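Filed under: Notebook / Dye bench / August

Saturday, late start. Funano indigo vat, batch 7.

Vat smelled correct this morning, meaning terrible. Coppery film on top, liquid underneath the yellow-green of a neglected fish tank. Ruoxi Yin's note on the lid said "leave it alone." I stirred it, of course, and spent the next hour waiting for it to forgive me.

Scoured 422 g of the Clondelow wool in two lots. The first lot felted slightly at one end — my fault, I ran the tap hotter than the sheet says and then went to argue on the phone with Gindcombe about the missing soda ash. They maintain it was delivered. I maintain that I would have noticed a sack of it.

Dip times as follows. Skein A, one dip, 2 minutes: sky blue, a bit patchy near the ties. Skein B, three dips: what I'd call denim and Aníbal Seixas calls "bank lobby." Skein C, five dips, and almost no darker than B, so either the vat is tired or I am. 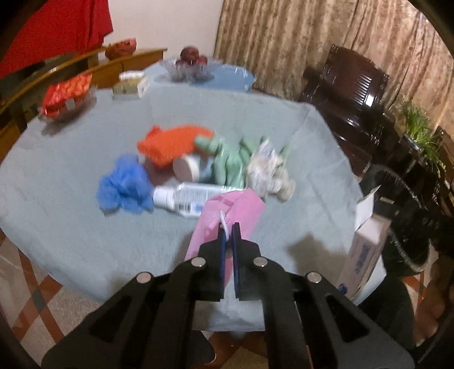
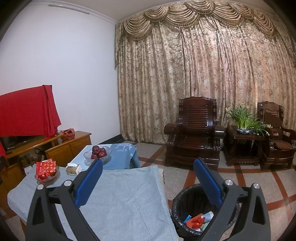
Pale blue-gray cloth on the table in both.

Ties are the obvious suspect for the patchiness. I had them tight enough to stop a nosebleed. Next time a loose figure eight, in the undyed cotton, and open the skein by hand under the surface before letting go of it.

Tried the Tanguy recipe on the leftover 173 g of cotton. It calls for a pinch of madder "to warm the bath," with no word on how big the author's fingers are. Used a quarter teaspoon. Can't see any difference against plain indigo, though Aníbal claims he can, and he also claims to taste the difference between tap waters.

Rinse water still running blue after the fourth change. Left everything on the rack by the back window and wrote DO NOT TOUCH on the tape, mostly for my own benefit.

To do: order more hydrosulfite, ask Ruoxi whether she fed the vat on her last shift or only looked at it, re-dip C once the film comes back. Wash the good spoon. Find the good spoon.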